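Re: [mod-list] save bug in the Akine chapter + texture sizes

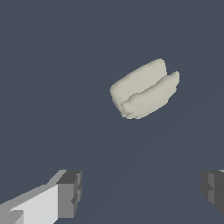 Shell thing, cream, on plain blue. Render.

Nadège Gaillard wrote on 09/11/2019:
> Hi all,
> Playing the Atach beta since last weekend and I keep losing my
> save when I leave the Akine harbor by the north gate. Game goes
> back to the title screen, no error. Going out by the boats is fine.
> Is it my install or does everybody get this?
> Also, are we still keeping item textures at 64? The new lanterns
> look awful next to the old ones.
> Nadège

Hi Nadège,

quick one before work. Not your install. Got the same crash twice, both times with the Lecomte quest open in the journal. Close the quest first (talk to the ferryman, pick the second line) and the gate works. At least it does for me.

I think it's the gold check. The gate script looks to see if you carry over 2000 and if you do it calls the old bribe dialog, the one Levis pulled out in May. So it calls somthing that isn't there anymore. Drop your gold in the chest at the inn, walk through, come back for it – ugly but you keep your save.

Can you send me the save from just before the gate? Slot 2 if you still have it, the autosave is no use, it gets written after.

Textures: no, 128 for anything you can pick up, 64 stays for wall clutter and stuff on high shelves. The lanterns went in at the wrong size, my fault, I packed the old folder. New pack tonite or tomorrow. Don't redo yours by hand, they'll get overwritten.

Other things while I'm here:
– goat in the Akine market still walks through the fence. Known.
– music cuts out when you rest. Not known, anybody else?
– please put the build number in the subject line when you report a bug, I'm digging through old mails every time

Levis, if you read this, do you still have the bribe dialog somewhere? Might be easier to just put it back.

Gotta run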